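Lost Lids Get Their Own Table at Ullow Repair Morning

ULLOW, March 10, 2023 – There are towns that put up a statue. Ullow has gone with a lid table.

The table, which makes its first appearance at this month's repair morning in the old Jametska showroom, is for the plastic leftovers that live at the back of every kitchen drawer: the lid whose tub went to a potluck and stayed there, the clip that fell off something, the small white part that is surely important and has been kept since the last move on that basis alone.

Residents have handed in roughly 600 pieces since August. Most are round. A good many are green. Very few, according to Catríona Mac Carthaigh, who runs the repair mornings, have come in with any clue about what they used to belong to.

"People write notes," Mac Carthaigh said. "The notes say 'lid.' We had gotten that far."

The system is simple enough. Lids go on a gray surface, where the rims show up well, and the odd small parts go out with them in case the two turn out to be related. Anyone who recognizes a piece can take it home. Anyone who has brought the bottom half along is encouraged to try the fit before leaving, quietly if possible.

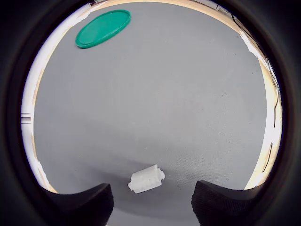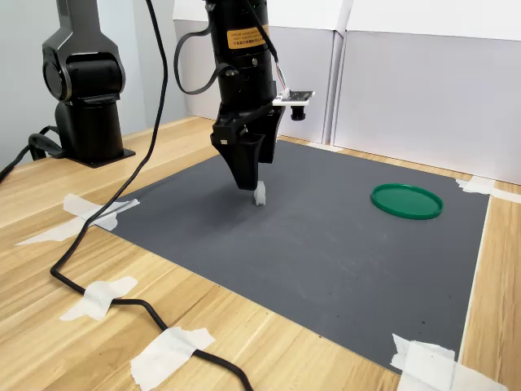
A green lid and a small whitish part, both still looking for a home, at the lid table in Ullow.

Matches so far have been modest. At a trial run in the same room, 10 lids went back to their containers and one went to a container it did not belong to but fit anyway, a result that was argued over for most of the coffee break. Daithí Lenihan, a retired shop teacher who drove in from Grurkden with a bag of his own, left with two lids more than he came with.

"They looked like mine," Lenihan said. He has since been asked to bring one of them back.

The small parts are proving harder. Lids at least announce themselves. A pale plastic block with a few ridges could have come out of a toaster, a toy or a lamp, and everyone who stops at the table has a theory. Lenihan favors a vacuum cleaner. Mac Carthaigh has started writing the guesses down on index cards and now has close to a full box, with the vacuum cleaner narrowly ahead of "something to do with the car."

The Wróbel hardware store on Mill Street has agreed to keep a bin by the register for drop-offs between sessions. The store asks that lids be washed first, a request it has now put on a sign, and then on a larger sign. It will not accept tubs without lids, on the grounds that it has seen what happened with the lids.

Anything still unclaimed at the end of August will go to the school art room, which asked for 100 pieces and has been told it may have as many as it likes.

The repair morning runs from 9 a.m. to noon, and admission is free. Parking is behind the showroom. Visitors looking for a particular lid should bring the container, or failing that, a decent tracing of it.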